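December

Slept until the radiator started knocking, then got up and made coffee. Still no answer from the landlord about the back window. I put the towel along the sill again and it was soaked by noon.

Worked on the translation most of the morning. Eleven pages of the Ernunau letters are done in a form I could show someone. The hard part is the brother. He writes in half sentences and uses the same word for the field, the barn and the whole farm, and I have to pick one each time. Henrike Rothe says to leave it as "the place" everywhere and let the reader sort it out. I tried that on letter 5 and it reads better than what I had. I will have to go back and change the first four.

Lunch was soup from yesterday with rice in it. Called Mom while it heated. Her knee is the same. She wants to know if I'm coming for New Year's and I said yes, but I haven't looked at tickets. The bus was $40 last time.

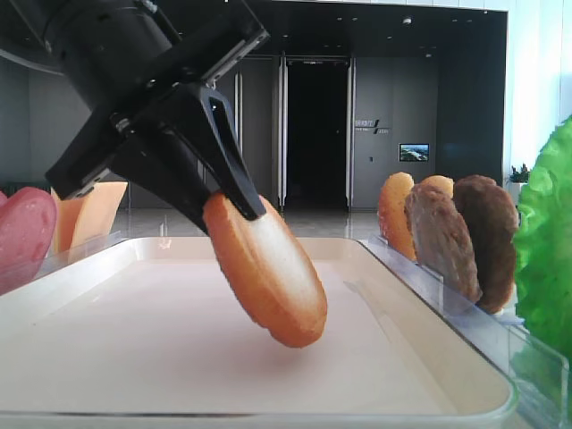

After lunch I walked to the post office to mail the package to Hằng Vũ. The line was out the door. I had the wrong form and had to step aside and fill out a new one against the wall, and the pen they keep there was dry. A man lent me his. Got home with cold feet and changed my socks.

Satish Awasthi called at 4:30 about choir. They want to move rehearsal to the church basement until the heat is fixed upstairs. I don't mind, but the piano down there is flat and Oanh Trương won't like it. He also asked if I would take over the music folders. I said I'd think about it. I don't want to do it. Last year I spent two evenings erasing other people's pencil marks.

Back to the letters for an hour. Page 311 of the parish book has a baptism that could be the sister, but the surname is spelled with one t and the month doesn't fit. Wrote it on a card and put it with the other maybes.

Dinner was eggs. Read a little, couldn't get into it. Wind is up again and I can hear the window.

Tomorrow: landlord, tickets, call Fahad back, buy lightbulbs for the hall.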